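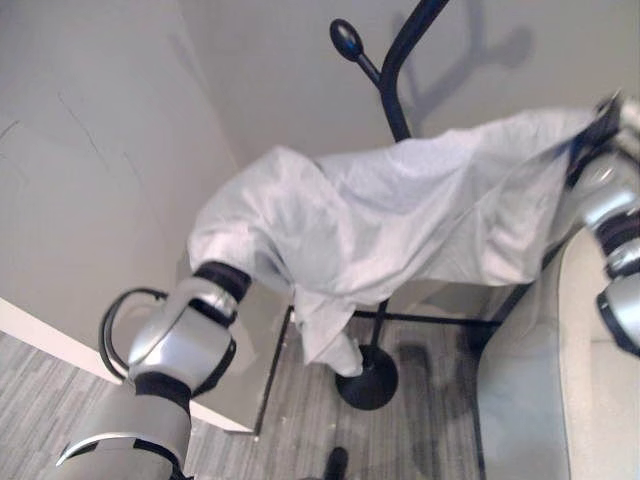
Someone replied to yesterday's post to say I'm being unfair on heated airers, theirs dries a full load overnight and it'll have paid for itself by December. Maybe. I'd like to see the bill.

1/ I've spent the morning reading product pages for indoor drying gear and I have questions. Sat 18 July, glorious sunshine, washing line outside, and I'm in here reading small print. That's my weekend.

2/ Flarnell says its airer "dries up to 80% faster". Faster than what? I went looking. The footnote says "compared with no airer". So faster than a heap on the floor. Well done.

3/ It costs £90. The cover that goes over it, without which every review says it's useless, is sold separately for £40. Funny how the photo on the box has the cover on.

4/ People keep telling me it costs pennies an hour. Fine, but how many hours? Jeans are not a tea towel. Pennies an hour for a whole night, most nights, all winter, is a number I'd want written down before I handed over my card.

5/ Then there's the Orkness dehumidifier crowd. I have more time for them, as the water does at least end up in a tank where you can look at it. But "whisper quiet"? I stood next to one running in Semeniuk's on the high street and had to ask the lad on the till to repeat himself.

6/ Mastard, meanwhile, will sell you a detergent that "helps clothes dry quicker". No figure, no footnote, nothing. "Helps" is doing a lot of lifting there. I emailed to ask how it was tested and got a voucher back.

7/ What does my gran's method cost? A second spin, shake everything out hard, hang it with gaps between, window open a crack. It's slow, I grant you. Thick towels are a pain and always were.

8/ If you've got a damp flat and no outside space, I'm not sneering at you for buying a gadget. I've lived in that flat. I just think firms asking for £100 or so once you've added the bits could tell us what they measured and against what.

9/ Anyone who has put a plug-in meter on one of these for a full week, please send me the readings. Screenshots of the advert don't count, and yes, I've already had two.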